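Kitchen Equipment Library: Spring Update

The Kitchen Equipment Library at the Buckley Centre reopened to members in March, following the annual stocktake. The service continues to lend cooking and serving equipment to households, clubs and community groups in Brosterdale and Cletoston. The stocktake recorded 900 items on the shelves, of which 315 are hand utensils: spoons, ladles, slices, whisks, tongs and mashers. Loans over the past year reached 566, the greater part of them for shared lunches and children's parties.

Members will notice that the utensils have been moved. They were formerly kept in deep tubs beneath the serving hatch, where handles became tangled and smaller pieces were easily missed. They are now held in shallow drawers along the Bivon Room wall, with a label on the front of each drawer. Serving spoons and ladles are in the top drawer, turning and lifting tools in the second, and everything with a blade or a grating edge in the third, which is kept locked. The key may be requested at the desk.

Condition of plastic utensils

A number of plastic spoons and ladles were withdrawn during the stocktake. Some had softened or roughened at the rim after being left against a hot pan, and others had split at the point where the handle meets the bowl. Members are asked to look over plastic items before borrowing and again before returning them. Both faces of the bowl should be checked, as the back is often overlooked. Moulded rings and a small raised point are a normal result of manufacture and need not be reported. Cracks, melted patches, loose handles and flaking should be noted on the return slip.

Light staining from tomato, turmeric or tea does not make a utensil unfit for use, and items will not be refused on that ground alone. Pale plastic is particularly liable to take up colour. Soaking overnight in warm water with bicarbonate of soda will lift most marks. Scouring pads should not be used on plastic, and bleach should not be used on any item belonging to the library.

Returning items

Utensils should be washed, fully dried and returned in the cloth bag in which they were issued. Returns are accepted at the desk until 3 in the afternoon. Items left outside the door after that time remain the responsibility of the borrower until they have been checked in. The standard loan period is unchanged, and extensions may be arranged by telephone provided that no other member has reserved the item.

Donations

The library is not at present able to accept further mugs, glassware or electrical appliances. Large serving spoons, deep ladles and long-handled stirring spoons suitable for stockpots would be welcome, in plastic, wood or stainless steel. Donated items should be clean and complete. They may be handed in at the desk during opening hours, where a receipt will be given on request.

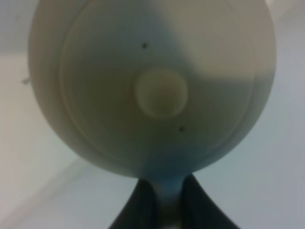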